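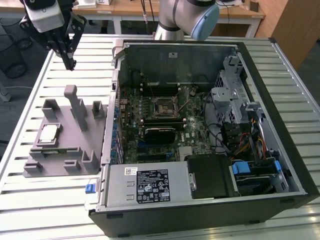

I've been putting off writing up the Plultitz kit because I wanted to have four solid weeks with it first, and then November got eaten by other stuff (my sister's move, a flu, the usual). So here we go, finally, my thoughts on the thing everybody keeps emailing me about.

If you missed my earlier posts, Plultitz sells a teardown and rebuild package for people who refurbish old office computers. You get the software, a printed parts tray made to match the machine you work on, a set of gripper fingertips, and a setup visit. You bring your own arms. The idea is that the robot does the fiddly part swaps, processors and memory mostly, while you get on with something else.

The setup visit was the best part! Nermina Matić came out and stayed for 6 hours, which is two more than we paid for, and she never once made me feel silly for asking the same question again. She had us start with Dell towers, laid on their sides with the panel off, and told us to stay there until we were bored. Good advice. I ignored it after a week and tried a smaller case from another maker, and I spent a whole afternoon sorry about it.

Now the tray. I thought it was a bit of a cheap add-on when I saw the quote - it's gray printed plastic, it looks like something you'd get free with a desk lamp. But I've come around on it completely. Every part has its own spot, so the arm always knows where to go looking, and so do I. My friend Haris Tomić runs the Lullness kit in his shop and that one has you put parts down on a foam mat and lets the camera figure it out. He likes it fine. I tried his for a day and wanted my tray back.

Processors are where I was most nervous. Memory you can be a little rough with, but a socket full of tiny pins is another story, and the boards we see are the older dual-bank workstation kind that people still want to buy.
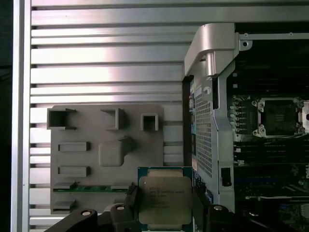

The grip itself has been great. Plultitz has the fingers take the chip by its two sides, and the textured tips they ship are much better than the smooth ones I had lying around. What I don't love is the lining up. The software wants you to go through the wrist camera check every single time you change to a new tower, and there are 4 screens to click through, and the "back" button takes you all the way to the first one. Why?? I've written to support about it. Dušan Vidmar answered the same day and was very nice and said it's on the list.

Other gripes, while I'm at it. The manual is a mess (the cable section is just missing from mine). Cables in general are still your job, so tuck them out of the way before you press start. And spare trays cost $40 each, plus shipping, which stings if you work on a lot of different models.

Would I buy it again? Yes, for a shop that sees the same few machines over and over. If every box that comes through your door is different, I'd wait and see what they do with the next version. Krešimir Stan asked in the comments last time whether it could handle laptops, and no, it can't, and Nermina laughed when I asked her.

Next post will be the memory swaps, with my settings, as soon as I've typed them up in a way that somebody other than me can read.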